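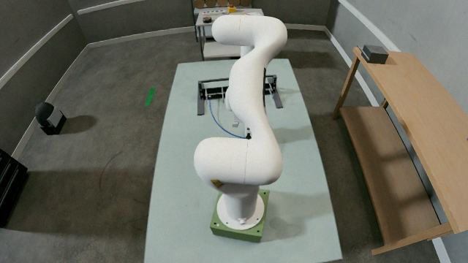
仿真工位:白色机械臂装在绿色底座上,后方是黑色框架夹具,一根蓝色细线缆从夹具左侧垂下。

手把手教,还是隔着屏幕教:与两位示教工程师的谈话

最后更新:5月

Lewis Imrie 在 Gronosis 负责示教数据,Nikola Softić 是同一个组的操作员,也负责搭仿真工位。两人合作的项目叫 Rorasel,内容是让机械臂学会处理软线缆:找到线头,拿住,理顺,把接头送到位。项目里一部分示教在真机上做,另一部分在他们自己的仿真环境 Hekton 里做。我和他们谈了一个下午,主要问的是示教这件事本身怎么做,哪里容易出错。

谈话从最老的办法开始,也就是拖动示教。人站在机械臂旁边,让它进入可以被推动的状态,用手带着它走一遍,控制器把各个关节的位置记下来。

“我入行的时候只会这个。”Imrie 说,“教码垛,教涂胶,点位都是固定的,拖一遍,修几个点,就能用。手上有感觉,碰到东西马上就知道。”

到了线缆这一类任务,拖动的办法就显得吃力。Imrie 说第一个麻烦是人的手占了位置。推着机械臂的时候,手臂和肩膀经常挡在相机前面,录下来的画面里有人,机器自己干活的时候画面里没有人,两边对不上。第二个麻烦是夹爪。一只手推臂,另一只手还要按夹爪的开合键,到了要紧的地方动作总会顿一下。

“顿一下也会被学进去。”Softić 接着说,“我们早期有一批数据,每次夹之前都停一停,因为那个人要低头找按键。后来模型跑起来,每次夹之前也停一停。大家看了半天,以为是规划的问题。”

那批数据后来没有用。组里把主要的工作转到了遥操作上。操作员坐在另一张桌前,手里拿着 Kapoor 手柄,手柄怎么动,机械臂末端就怎么动,扳机管夹爪。Kapoor 是他们内部做的手柄,改过几版,现在这一版比较轻,线从手腕后面走。

我问 Softić 学会用手柄要多久。他说这要看教什么。抓一个方块,上午坐下来,中午就能做得像样。线缆要慢得多。

“线会自己动,这是最难的。你夹住一头往上提,另一头跟着甩,你以为它会往左,它往右了。新来的人会去追它,手越动越快,线也越甩越厉害。我一般让他们先别接任务,就把线提起来,等它停,再放下,再提起来。做到不烦为止。”

他自己练的时候也走过弯路。起初他把手柄的比例调得很大,手动一点,机械臂走一大段,觉得这样省力。几天以后他发现靠近接口的那一段总是来回找,录出来的轨迹像锯齿。现在他用两档比例,远的地方用大的,快到目标时切到小的,切换的时候手先停住。

“切档那一下也要统一。”Imrie 说,“要是一个人在离接口很远的地方就切,另一个人贴到跟前才切,数据里就有两种速度分布,混在一起很难看。我们在操作说明里写清楚了在哪里切。”

操作说明只有几页,Imrie 给我看了目录。开头讲坐姿和手柄的握法,中间讲任务的起止,后面是哪些情况要作废。他认为起止这一节最要紧。一条示教从哪一刻算开始,到哪一刻算结束,每个人的直觉都不同。有人习惯录制开始后先活动一下手腕,有人插完接头以后会顺手把臂抬高。这些多余的动作如果不切掉,都会变成机器的习惯。

“规定是按下录制以后马上进入任务,接头到位、夹爪松开、退出一小段,就按停止。退多少也写了。”

谈到作废,两个人的意见并不完全一样。Softić 倾向于多留,他觉得中途失手又救回来的那些最有价值。

“线从夹爪里滑出去,我再去捡起来,接着做完。这种我要留着。机器将来一定会滑,它得见过滑了以后怎么办。”

Imrie 同意留,但要求分开标记。他的理由是,如果补救的数据太多,机器会把滑脱当成流程的一部分。他们试过把所有数据不加区分地放在一起训练,模型确实会补救,但也会在没有必要的时候松开再抓一次。后来补救的那些单独成组,训练时按比例掺进去,比例由 Imrie 来定。

“他定得太少。”Softić 说。

“我定得够了。”Imrie 说。

这个问题当天没有谈出结果。

接下来我们谈到仿真。Hekton 里的工位是 Softić 照着项目的需要搭的,一张长桌,机械臂靠着桌子的一端,夹具放在另外半边。房间里还放了旁边的小工作台、木台子、墙上的横杆一类东西。我问他为什么要花时间做这些和任务没有关系的物件。

“画面太干净,学出来的东西就娇气。”他说,“真的车间里什么都有。你在仿真里只给它一张桌子和一条臂,换到别的地方,后面多个箱子它就不认得了。所以背景要有东西,而且要能换。”

他说的能换,是指每录一段时间就改动一次:光从哪边来,桌面什么颜色,后面的台子往左还是往右。改动由脚本来做,操作员不需要管,只要照常完成任务。有时候换完以后操作员自己会觉得别扭,例如影子正好落在线头附近,看不清深浅。这时候他们也照样录。

仿真里遥操作的感觉和真机差别很大,这一点两个人说得最多。在真机上,接头碰到边沿时能听见声音,也能看见机械臂轻轻一颤。到了 Hekton 里,这些信号都要靠软件补。Kapoor 手柄里有一个震动马达,接触力越大震得越强。Softić 对它的评价一般。

“它告诉你碰到了,但不告诉你碰到哪一边。真的手一碰就知道偏左了还是偏右了。手柄震起来,你只知道有事,然后靠眼睛去找。”

眼睛看的画面也改过好几次。起初只给操作员一个斜上方的视角,插接头的时候判断不了前后距离,成功率很低。后来加了一个靠近夹爪的小窗口,放在主画面的右下角。操作员们很快就养成了习惯,远的时候看大画面,近的时候看小窗口。问题随之而来:小窗口里看得见的东西,模型的输入里未必有。

“这个我们吃过亏。”Imrie 说,“人靠小窗口做得很顺,可是训练的时候没有给模型那个视角。等于你让学生照着一个他看不见的东西抄。后来定了规矩,操作员能看见什么,模型就得能看见什么,反过来也一样。”

因为这条规矩,操作员也失去了一些便利。以前屏幕上会显示接头离目标还有多远,是一个跳动的数字。大家都喜欢看那个数字。规矩定下来以后,数字去掉了,头几天的数据质量明显下降,之后慢慢回来。

软线缆在仿真里怎么模拟,是另一个绕不过去的话题。Hekton 把线缆当成一串短段连起来处理,段与段之间有弯曲的阻力。段太长,线看起来像折尺;段太短,计算跟不上手,画面就会滞后。Softić 说操作员对滞后非常敏感。

“慢一点点你嘴上说不出来,可是手已经在补了。你会提前动,提前停。录下来的轨迹单独看没毛病,放到没有滞后的真机上,就总是早一步。”

他们的做法是宁可把线做得粗糙一些,也要保证画面跟得上手。线的硬度则由脚本在一个范围内随机取,操作员每次坐下来都不知道今天的线是软是硬。Imrie 认为这样做有一个附带的好处:操作员不会背动作。硬度固定的时候,做到后面手已经记住了,闭着眼都能插,所有轨迹几乎一样,对训练没有什么帮助。

Rorasel 目前留用的仿真示教有 742 条,由六个人完成。Imrie 对这个数没有表现出特别的态度。他说条数是最容易汇报的东西,也最容易骗人。同样的条数,如果线头都放在相近的位置,就跟没录多少一样。他更关心起始位置的分布。每周他会把所有示教开始时线头的位置画在一张图上,哪里空着,下周就让脚本多往哪里放。

我问他图上空得最厉害的是哪里。

“靠近底座的地方。”他说,“臂要收得很紧才够得着,姿态别扭,大家都不喜欢。脚本把线头放过去,操作员做得慢,失败也多,最后留下来的就少。你不专门去补,它永远是空的。”

Softić 说那一块他一个人补了不少。他的办法是先把臂抬高,绕过去,从外侧往回收。这样多走一段路,但是肘部不会顶到奇怪的位置。我问这个绕法有没有写进操作说明。他说没有,因为另外几个人有自己的绕法,也都能做成。

这又引出了一个问题:几个人教同一件事,教法不一样怎么办。Imrie 说这是他刚接手时想得最多的事情。一开始他希望所有人都一样,写了很细的步骤,连夹爪从哪个方向接近都规定好。结果操作员做得很紧张,眼睛一直在对照步骤,动作反而不连贯。后来他放松了要求,只管起止、切档和速度上限,中间怎么走由人自己决定。

“有两种走法没有关系,模型学得了。怕的是一个人在半路上改主意。往左走了一半,忽然觉得右边好,又折回来。这种要作废,人自己也知道该作废。”

作废的决定首先由操作员自己做。每录完一条,手柄上有一个键可以直接丢弃,不用写理由。之后 Imrie 再抽看。他说早先要求填写理由,结果大家嫌麻烦,有问题的也不丢。把那一栏去掉以后,丢弃的多了,留下来的好了。

工作时间也有规定。一个人连续操作不超过三刻钟,之后必须离开座位。Softić 说手腕倒还好,累的是注意力。盯着一根线等它停下来,时间长了会走神,走神的时候手会抖,自己察觉不到,回放的时候才看得出来。他习惯把难的位置放在上午,下午录简单的。

从仿真换到真机的那一步,目前还没有做完。他们的安排是先用仿真数据训练出一个基础模型,再补一小批真机上的遥操作示教。第一轮试过以后,理线的部分转得比较顺,插接头的部分不行,机械臂会把接头带到口子前面,然后停在那里轻轻蹭。Imrie 的判断是仿真里的接触做得太宽容,稍微偏一点也能滑进去,机器没有学会找正。

“我们把仿真里的间隙收紧了,操作员骂了我几天。”他说。

“现在还在骂。”Softić 说,“收紧以后,原来一次能进的,要试两三次。不过回放看起来像样多了,手会先退一点,转一下,再进。以前没有这个退的动作。”

真机的那一批准备由三个人来录,全部用遥操作,不再拖动。我问拖动示教是不是以后就不用了。Imrie 说不会。组里有十二个固定的过渡点位,像起始姿态、放下工具的位置,到现在仍然是用手拖出来的,又快又准,没有必要换。有新人来,他也会先让人用手推一推真的机械臂,感受它有多重,哪里转得动,哪里转到头。

“先用手摸过,再去拿手柄,会好很多。”他说,“只在屏幕上见过它的人,总觉得它什么姿势都能摆。”

谈话快结束时,Softić 要回去接着录,脚本刚换了一批新的线头位置。我问他接下来录哪一块。

“底座旁边。”他说。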